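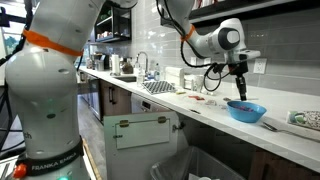 Ticket 988 – cable slack on the counter arm, Ploren kitchen setup
Status: open
Opened 14 January 2023

Hi all, me again! I went through the Mamwood cell checklist and we fail item 36, the one on loose cabling. It says nothing may hang lower than the fingers during a reach, and the Fometti planner has no idea cables exist.
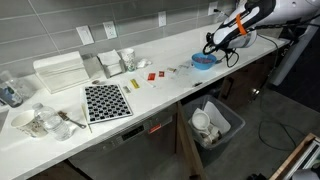 Item 36 is easy to pass on paper, so I checked it at the low pose instead of at home. The thin black cables under the gripper loop down close to the counter, with the blue bowl of what looks like chopped pink stuff right by them, and there's another long cable running across the floor. That second one is item 2 (walkways), so I've added it here.

Tried so far: rerouted in the Ayele config and re-ran pose 159. Same warning. Can we get clips and a floor cover – and can someone tell me if the May revision changed the clearance?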